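Ticket: Vilano delivery app – ETA stuck, drops marked late
Status: Open, waiting on vendor
Priority: High
Opened by: Ona Bite, dispatch, Olside depot

Problem
ETAs freeze at 85 min on any run that has a Cemetard stop in it. Driver keeps moving, map dot moves, the number doesnt. Then the customer gets the "we're running late" text even when the van is two streets away. 200 of those texts went out before we switched them off.

Started
Wednesday, after the morning sync. Was fine at close the night before.

Tried so far
- Logged out and in on all tablets. No change.
- Cleared cache. Fixed it for one run, then back to 85.
- Reinstalled on tablet 4. Same.
- Swapped SIM to the other carrier. Same, so not signal.
- Turned off traffic layer. ETA goes blank instead of frozen. Not better.
- Took Cemetard stops out of a test run. ETA works normal!! Put one back in, froze again.

Log
7:40 – called Vilano support, on hold, gave up
8:15 – got through. They want the export file. Sent it, 2,014 rows
9:05 – they say file "looks ok". Asked them to look at row 182, thats the first Cemetard address and the zip field has a space at the end
9:30 – no answer yet
10:10 – fixed the space by hand in row 182 only, resynced. That one stop now shows a real ETA. Rest of Cemetard still stuck
10:25 – Seixas warehouse says they changed their address template Tuesday night. Would have been nice to know
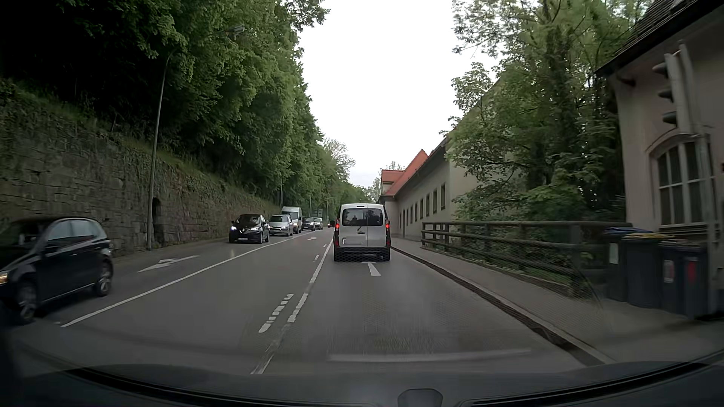 Workaround for today
Drivers call the customer from the stop before. Dispatch ignores the ETA column, go by the dot on the map. Late texts stay OFF until I say so – please don't turn them back on to "test".

Still need
Seixas to resend the address file with the zip field trimmed
Vilano to say why one bad field locks the whole run and not just that stop
Somebody to check if the May invoices pulled from the same template

Will update after lunch. If tablet 4 asks for a pairing code its the old one, on the sticky note by the printer.

– Ona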